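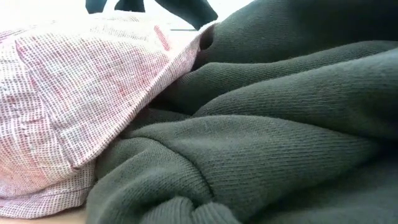
Start with the spread, before anyone has sat down properly. Every share has two prices, the one somebody will pay you and the one somebody will charge you, and the number on your phone is usually neither of them. It's the last trade, and the last trade may have happened before breakfast. Say you want to sell a dark green knit like the one on the screen, the one heaped up with the checked cloth. You think it's worth a fair bit. The person across the table remembers that they will have to find somebody else who wants a dark green knit. The distance between those two opinions is the spread, and you pay it every time you're in a hurry.

Pause. Let the people at the back find seats.

Now the numbers. Skalau is the made-for-this-talk kind of stock: small, respectable, sleepy. Bid is $25. The offer is $2 higher. Ask the room what it costs to buy at the offer and change your mind a minute later. Somebody will say the commission. The broker charges no commission and says so in very large type. Somebody else will get it: two dollars a share, which is 8 percent of what you'd get back. On 50 shares you have spent a hundred dollars on changing your mind.

(If they laugh here, move on quickly. If they don't, they have probably done it, so move on quickly.)

Market orders. A market order says: I'll take whatever's there. For a giant company at midday, fine, what's there is plenty and it's priced to the penny. For Skalau at the open, what's there might be a handful of shares at the offer and then a staircase going up. Your order walks up the staircase. The screen says "filled," in a cheerful green, and you find out your average price afterward.

Limit orders. You name the most you'll pay or the least you'll accept. The price of this is that you may not trade at all, and you will have to sit there watching the stock go up without you. People hate this more than losing money. I include myself.

Slide with the two order tickets. Point at the default setting on the first one. Don't name the app. 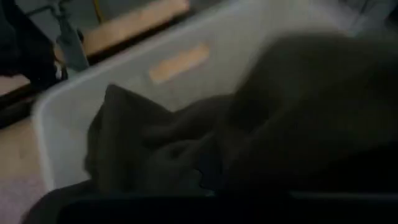
One message after the May talk said that all of this was fussing over pennies, that a person who plans to hold a stock for ten years can pay the offer and forget it, and would I please get to the part about picking winners. Fair, mostly. Over a decade a single bad fill disappears into the noise. But the people who tell me they hold for a decade tend to have a trading history as long as a grocery receipt, and there is no part about picking winners.

Next: why the spread gets wide. Keep this short, it always runs long.

Somebody is standing in the middle, willing to buy from you and sell to someone else later. They might be stuck with the shares. They might be buying from a person who knows more than they do. So they charge for both worries. When Rivas is about to report earnings, both worries get bigger and the gap opens up. After the report everyone has read the same bad news and the gap tends to close again. Waiting a little while after the opening bell does a similar job, and costs you a coffee.

Flatia for contrast. Busy stock, a penny wide all day. Say plainly that a tight spread doesn't make it a good company. Last time two people wrote the ticker down.
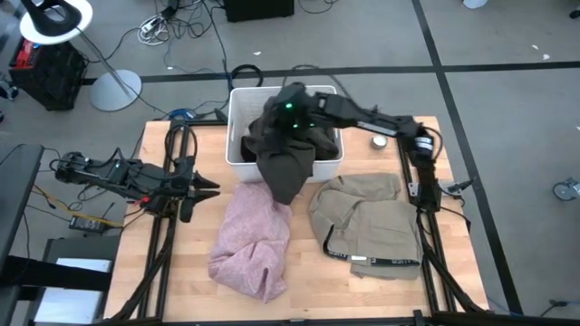
A tight spread also doesn't promise you size. The quote is good for the shares shown and no more, and the little number beside the price is the one most people never look at. Show the Skalalel screen. Bid and offer look perfectly friendly until you see how few shares are behind them. If your order is bigger than that number, you're no longer looking at your price.

Stop orders, if there's time. A plain stop turns into a market order at the exact moment you'd least like to have one. A stop-limit won't do that, but it may sit there unfilled while the stock falls past it. Let them argue over which is worse. It fills the gap while I find the next slide.

Homework: look up the bid and the offer on the smallest thing you own. Work out the spread as a percentage. Do this before the refreshments, since somebody always wants to check it with me while I'm holding a plate.

Questions. Repeat each one into the microphone. No individual stocks, including the one that begins "asking for my brother."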